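Pre-opening safety check – robot demo, open day
Gastska hall, bay 2
February 26, 2024
Checked by: Kevin Cáceres
Second check: Anežka Pešek
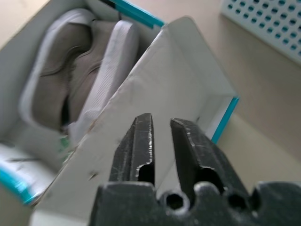

Gripper at the shoebox, station B.

Key: OK / FIX / N/A. Comments next to item. Anything marked FIX gets done before doors, no exceptions please.

1. Floor and barriers

Tape line round station, clear and stuck down – OK
Rope barrier, visitor side – FIX. One post wobbles, swap with the spare from Brabec stand
Walkway to fire exit clear – OK. Was blocked by pallet at first look, moved
Cables under covers – OK apart from last bit by the wall socket. Tape it
Extinguisher in place, in date – OK

2. Stops and power

E-stop on table, pressed and reset – OK
E-stop on visitor side, pressed and reset – OK, stiff though. Report to Druden
Arm stays put after reset until operator restarts – OK, tried both buttons
Key switch, key with operator only – OK. Kevin has it, Anežka has the spare
Socket tester on station supply – OK

3. Arm and gripper

Speed set to demo limit – OK. Please don't touch the setting, it was changed last time
Mounting bolts – OK
Finger jaws, cracks or sharp edges – OK. Scuffs and scratches on both fingers, surface only. Run a cloth over them before visitors, dust on the body as well
Grip force at low setting – OK
Cable at wrist, not pulling at full reach – FIX. Tight on the far side, needs another clip
Hand clear of gripper when loading box – operators reminded. Box goes in with arm parked, every time

4. Work items

Shoebox, white with teal trim – OK to use. Bit creased and smudged on the card inside, doesnt matter for the demo
Shoe, taupe – OK. Check nothing hanging loose that could catch
Spare box – FIX. None at station, Sindell crate has some
Tabletop clear of tools – OK
White basket with the holes – leave on table but keep out of the arm's path. AP to check again after each session

5. Visitors

Group size per session max 36 – OK, on the door sheet
Children stay behind rope, no reaching over – sign up, OK
Talk before each run, incl. where the stops are – Anežka doing these
First aider named on board – FIX, board still has the old name
Tickets given out so far 346 – sessions will be back to back, so stick to the times. Recheck the rope between groups

6. Comments

KC: stiff button bothers me a bit. Works, but a visitor might not push hard enough. If Druden cant get a new one here by opening, an operator stands next to it the whole time.

AP: agree re button. Also the talk is hard to hear from the back when the compressor on the next stand is running – asked them to pause it during runs. They said yes, will beleive it when I hear it.

KC: wrist clip fitted, full reach tried again, fine. Item closed.

AP: still open – rope post, tape at socket, spare box, first aid board.

Next full check: March, before the schools visit. Use a fresh sheet.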